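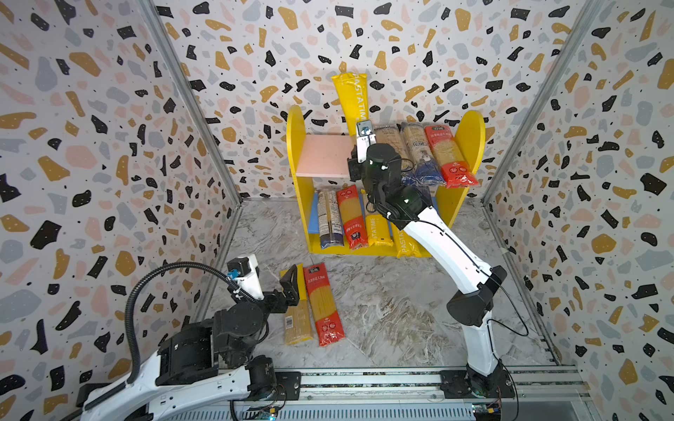
Can a machine restock a shop shelf by itself yet?

For short stretches, with packages it already knows and a person close by to fix mistakes; a full aisle over a full shift is still out of reach.

Speaker notes, 2024-01-08. Talk slot is 20 minutes, leave 4 for questions.

Opening. Say what the talk covers: picking up dry goods and putting them on a shelf. No cooking, no laundry. The Coltance people in the room will want to hear about floor cleaning – send them to the afternoon session.

Why pasta. A bag of spaghetti is stiff along its length and soft at both ends. The wrapper slides over the contents. Clear film gives a depth camera very little to work with, and printed bands on the same package read fine. Two packages lying flat and parallel on the floor are an easy pick by comparison. Packages leaning back against each other on a shelf are harder, as moving one changes the support for the next.

Two arms on one rail. One arm can work low while the other reaches to the upper level. The cost is planning time. Shared space has to be checked on every move, and cable loops count as part of the arm. Pause here, people usually ask about the cables.

Numbers, Drerkix trial. 142 attempts, floor to shelf, mixed brands. 65 ended with the package upright and staying upright once the gripper let go. Read both figures out slowly. Do not turn them into a percentage for other stores; the shelf and the lighting never changed.

Failure types, in order of how often we logged them:
Package placed, then tips forward.
Grip taken on the loose flap, package swings.
Neighbour knocked while the gripper backs out.

Compare with the Altia method, which pushes packages into place along the shelf board. Slower per item, fewer tips. Needs a clear stretch of board to start from.

Household version. Ó Ceallaigh cupboard tests used the same grasp code with doors fitted. Door edges blocked the wrist camera on the lower level. No fix yet – say so plainly.

If time is short, drop the Altia section and keep the failure list. Last slide is the contact page, leave it up during questions.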